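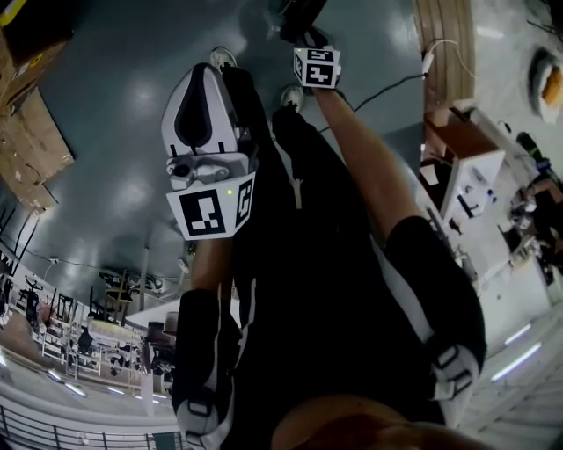
Both hands full

So I've finally been to see the new Elin Howells play at the Granesard and I've been wanting to talk to somebody about it all the way home on the bus, so I'm afraid it's going to be you lot. Long thread, get a cup of tea first!

It's called Baddale, after the village it's set in, and it's about two sisters who come back to clear their late father's chapel house and find he's promised it to three different people. (One of them is the milkman, and he's wonderful.)

I went in knowing hardly anything, only that Wyn Samuel was directing and that I'd loved what he did with the Chekhov in December, the one where they kept the house lights up for the whole of the first act and we all had to sit up straight and behave.

The first half is mostly talk. Really good talk, mind you – Howells writes quarrelling better than anyone I can think of, all those sentences that set off as an apology and get lost on the way. My neighbour was laughing so much she dropped her glasses case under the row in front and we had to wait for the interval to fish it out.

Brisa Meléndez plays Carys, the older sister, the one who stayed nearby and did all the hospital runs. There's a bit where she reads out their father's shopping lists and gets cross with his handwriting, and I'm not ashamed to say I was gone. Completely gone. I had one tissue and it was an old one.

Eimear Costello has the harder part, I think, as Nest, who went off to the city and rang on Sundays. You want to dislike her and the play keeps letting you, right up to the scene on the stairs, which I won't spoil. Quite a few people around me had stopped rustling by then.

Grumbles, because I always have one. The second half has a long dream bit with the father at the pulpit and I'd have cut it by half. And the music comes in under speeches that were doing perfectly well by themselves, so up in the back rows I lost the ends of lines.

The set is a staircase, a kitchen table and a great heap of boxes, and they get through the boxes as the evening goes on, so by the end there's only the stairs. Such a simple idea and I do wish I'd had it!

It runs 2 hours and a bit with the interval. Back-row seats are £5 if you ring the box office, and the last night is the 29th. The upstairs bar shuts early so order your drinks before you go in, I learnt that one the thirsty way.

If anybody's going next week do tell me what you made of the milkman's last line. I've changed my mind over it 3 times since I got my coat off.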